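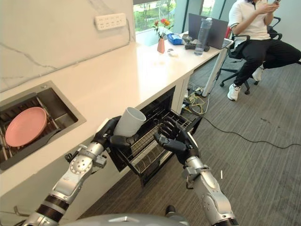

Ticket: Wrist camera target jumps after Ciltport update
Opened by: Grethe Kirkegaard
Site: Rullby shared workshop
Hardware: home-built two-arm unit, Pumari hands, Tsolakis arm controller
Status: Reopened
Last edited: Sunday, January 12, 2025

What happens

The arm moves toward a target, slows down as it should, then picks a new target point and swings sideways. No error in the Tsolakis log. The hand stays at the last commanded finger position, so I doubt this is a grip problem, whatever the first reply said.

With the head camera alone, the same arm goes where it is told. It started after I moved from Ciltport 2 to Ciltport 3. The release notes promise "smarter close-range tracking." I would settle for the old kind.

What support asked me to try

Recalibrate the wrist camera. Done, twice. The numbers came back almost the same both times, and the fault is still there.

Replace the camera cable. I swapped it with the one from the other arm. The fault stayed with the software version and did not follow the cable. I said this in my first message.

Check the power supply. Checked under load with both arms moving. No dip when the target jumps. I can send the trace, but I'd like to know first that someone will open it.

Lower the arm speed. At half speed it goes to the wrong place more slowly.
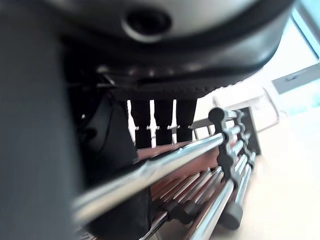
Target confidence is the number I would look at. Ciltport reports it as high right up to the jump, then high again on the wrong point, so it never thinks it is lost. My guess is that the new tracker locks onto bright edges and then can't tell one from the next. The chrome rods on the shoe rack run nearly parallel and throw back white streaks, and the window behind washes out a good part of the view. The near finger also covers a big part of the left side, so there isn't much left to work with. The black shoe has a shine to it too, and I would not call it an easy target. Version 2 coped with that kind of thing, though, and I'd like someone to explain why 3 doesn't.

Other things I tried on my own

Fixed exposure instead of auto: fewer jumps, but the shoe goes so dark that the tracker sometimes finds nothing.

Masking the finger area: helped for a while, then the mask setting was gone after a restart. Possibly a second bug. Please don't close this ticket by fixing only that one.

Smoothing window set to 300 ms: the swing is gentler and ends up just as far off.

What I need

A way to turn off the new close-range tracking without going back a full version. If there is a hidden setting, tell me its name and I will test it. "Fixed in a later release" is what I was told in July about the finger limits on the Pumari hands, and I am still using my own patch for those.

I have gone back to version 2 on the right arm only - the left stays on 3 so I can compare. Logs from both are ready to upload. Please do not mark this solved until I have run it here.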